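Visit Report: Ristholm Center for Household and Workplace Automation
Prepared for the Sikis Office Services Association

In July a delegation of 4 members visited the Ristholm Center at the invitation of its director, Balthasar Fuchs. The purpose of the visit was to establish whether machines are ready to take over small chores in member offices and stockrooms, such as clearing desks, sorting supplies and restocking shelves. The delegation arrived at 9 a.m. and was received in the main hall, which covers 577 square meters and houses the test stations.

Mr. Fuchs opened with a short account of the center's work. Requests from outside firms fall into two groups. The first concerns heavy and repetitive handling, for which equipment has been on the market for many years. The second concerns tidying up, and the center now gives most of its staff time to this group. Small items are the main difficulty. They differ in shape, they tangle, and they seldom lie the same way twice.

The first station on the tour was devoted to desk supplies. Two arms share one tabletop, and the task is to gather binder clips into a tray.
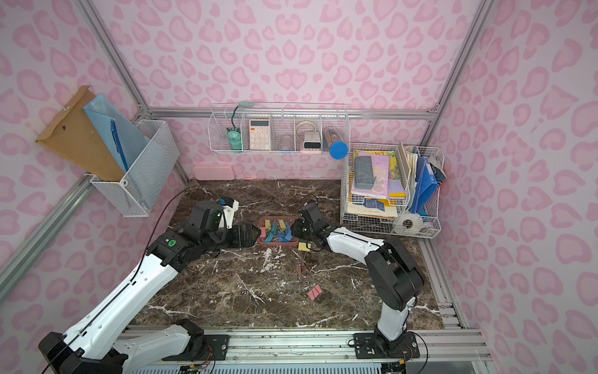 Two-arm station for desk supplies, with the clip tray between the grippers.

Tùng Thân, who leads the station, explained that a binder clip is a harder object than it looks. The handles fold and catch on one another, and the body can rest on its side or on its back. A person picks one up without thinking about it. A machine must choose where to take hold, and a poor choice pushes the clip across the table.

The station keeps a written log of every attempt. At the time of the visit it held 1,405 entries. Members asked for a success rate, and Mr. Thân declined to give a single figure on the grounds that attempts with one clip and attempts with a full tray should not be added together. The delegation considers this a fair answer but would have welcomed separate figures for each.

Discussion then turned to surroundings. Several members had expected a bare test bench. The station is instead fitted out much like an office corner, with wire baskets on the walls and an organizer full of papers and notebooks beside the arms. Mr. Thân's view is that a machine tested only on a clean surface will be of little use to a customer.

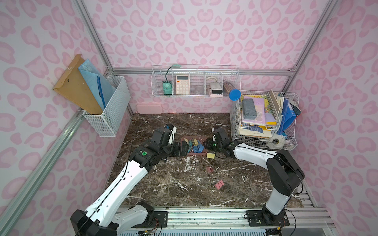
Merike Lūse
Secretary to the Delegation

After a break the delegation put its prepared questions. The first concerned speed. Mr. Thân stated that an office worker will clear a small desk well ahead of the arms, and that he does not expect this to change soon. He sees more promise in work that can be left to run after closing time.

The second question concerned supervision. Under the center's rules, a member of staff remains within reach of the stop switch whenever the arms are powered. An office adopting such equipment today would have to plan for the same arrangement, and the saving in labor would be small.

The third question concerned shop-floor use. Chiến Châu presented results from a trial at the Vallejo parts warehouse, in which a single arm moved boxed goods from a cart to a shelf. The trial covered 400 boxes of one size. Staff at the warehouse were satisfied with the handling, but mixed sizes were excluded and no loose goods were attempted.

Alistair Mowat, representing the Grarov branch, asked whether the desk station could be moved to a member office for a month. Mr. Fuchs replied that this was possible in principle. The lighting and the position of the arms would have to be set up again on site, and a trained operator would need to be present throughout. The cost was not discussed.

The delegation's findings are as follows. Uniform boxed goods can be handled by machine under the conditions shown in the Vallejo trial. The tidying of small mixed items remains a research subject, and members are advised not to budget for it in the coming year. The delegation recommends that the association accept the center's offer of a second visit and request the log figures in advance, divided by type of task.

The association thanks Mr. Fuchs and his staff for their time. Copies of the Vallejo results may be requested from the Secretary.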